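4.2 Speech and background sound in the nine halls

We turn now to the part of the work that surprised us most, and that we most enjoyed doing. The interviews in Section 4.1 told us what shoppers and sales staff say about noise in converted sheds. The listening sessions told us what they do about it, and the two accounts fit together far less neatly than we expected when we started in Kandport in January.

All nine halls began life as storage or light manufacturing buildings and were later turned over to selling things for the home: tile, bath fittings, flooring, lamps. They have hard floors and hard roofs in common, with very little in between to soak up sound. Studies of noise in shops tend to look at music and crowding, and the roof rarely gets a mention. We think it deserves a good deal more attention, and a plain corrugated profile of the kind in Figure 1 is familiar to anyone who has spent time in buildings like these.

Figure 1. White corrugated ceiling with a long beam and fluorescent tube lights.

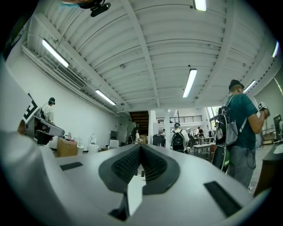 Across the sessions we followed 84 sales conversations from greeting to goodbye. Usha Gowda and one other listener coded each of them separately, marking every repeated word, every request to say something again, and every point at which one speaker moved closer to the other. The two sets of codes were then compared, and 41 conversations in which the listeners disagreed on at least one repair were coded again together. Most of the disagreements came down to a single question: is "hm?" a request for repetition, or is it just a friendly noise? We ended up counting it only when the other person did in fact repeat something.

The first finding is a simple one. People in these halls fix hearing trouble early and cheaply. They take a step in, turn their shoulders, or point. Spoken repairs were much less common than our interviews had led us to predict, and they clustered around prices and product names, where a gesture is of little help. In the Vương hall, where the aisles are narrow and customers already stand close to staff, we went through whole afternoons with hardly any spoken repairs at all. In the Justel hall, with its wide central walkway, the same kinds of questions were asked twice or even three times.

The second finding has to do with where people choose to talk. We had assumed that customers would stop in front of the item they were interested in. Many did, of course, but long conversations drifted. A couple comparing two bathtubs would begin beside one of them and finish, several minutes later, next to a shelf or a display wall with no connection to bathtubs whatsoever. When we plotted these drifts on the floor plans, the end points fell again and again near large, broken-up surfaces: stacked boxes, racks of sample boards, rolls of carpet. None of the customers we spoke to afterward could say why they had moved. It is a lovely result, and we would be delighted to see someone test it under tighter conditions than ours.

Staff were another matter. They knew their quiet spots well and had names for them. At Dillum, the corner behind the carpet rolls was "the office," and difficult discussions about delivery dates were steered there with real skill. One salesperson told us she had moved her own desk 30 paces to get away from a bay where "every word comes back down on you."

Display pieces complicate the picture. A large, smooth object such as a tub or a glass screen adds one more hard surface at waist height, while perforated or slatted pieces may behave quite differently depending on what stands behind them (Figure 2). We did not measure absorption for individual objects and make no claim about any of them.

Figure 2. Curved gray perforated panel held at both ends, with a white freestanding bathtub beyond it.
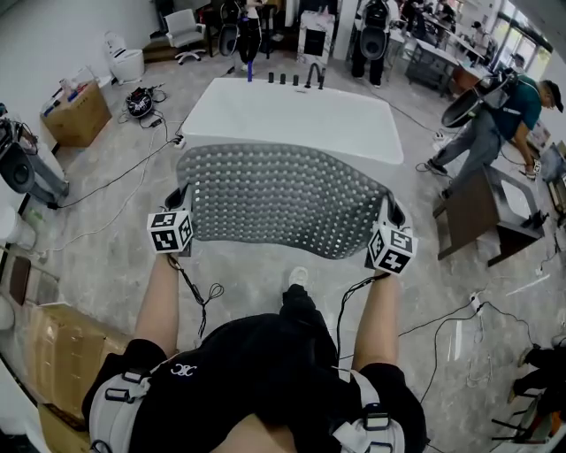 A third pattern concerns time of day. Repairs rose sharply in the hour after opening, when the halls were nearly empty, and fell as they filled. This runs against the usual assumption that more people means more trouble being understood. Our reading is that early visitors stand farther from staff, out of ordinary politeness, and that a fuller floor gives everyone permission to come closer. Clothing may matter too, given how much of it there is in a hall in January, but our sessions covered only one season.

Two limits should be kept in mind. The listeners were visible throughout, and some staff clearly spoke more carefully when we were near. We also left out conversations held partly over the phone, which would have needed a coding scheme of their own. Section 4.3 takes up the sound level readings and asks how far they line up with the repairs reported above.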